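Trade > Textiles > Interviews

Washing out the guesswork

Tue 3 July
By our textiles correspondent

Print this page | E-mail this article

The wash laboratory at Terkerari occupies the ground floor of a former dye works in Gumska. Its production manager has been testing printed workwear there for 15 years, mostly for rental laundries that want to know how long a logo will last before the garment itself wears out.

"The cloth usually wins," she said. "A polyester-cotton shirt will still be sound when the print has gone. The customer sees the print first and sends the shirt back."

Her standard test runs to 200 wash cycles, with samples removed for inspection at intervals. Most failures begin at the edge of the printed area, where the ink film ends and the fabric is free to flex. Cracking across the middle is less common and normally points to under-curing. 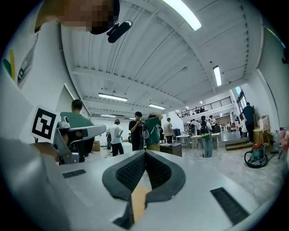

Curing is the stage she discusses at greatest length. Plastisol inks need heat through the full depth of the film, and a dryer belt that runs slightly fast will set the surface and leave the base soft. Multicolour work on pale cloth is harder to judge. With green and yellow stripes and a grey graphic printed on a white shirt, as here, each colour can take up heat at its own rate. "Dark inks warm up sooner under infra-red," she said. "You set the dryer for the slowest colour and check that the fastest one hasn't scorched the shirt."

Terkerari's main dryer, a Wuvow, handles roughly 900 pieces a day. Belt temperature is checked every 4 hours with a probe laid on a waste garment. She does not rely on the panel reading – it gives the air temperature, and the ink may be well below that.

Asked about water-based inks, she was cautious. They feel softer and stretch with the cloth, but industrial laundering at high alkalinity has faded the Nkosi samples sooner than expected. A second series, with a fixing agent added, goes into the machines in August.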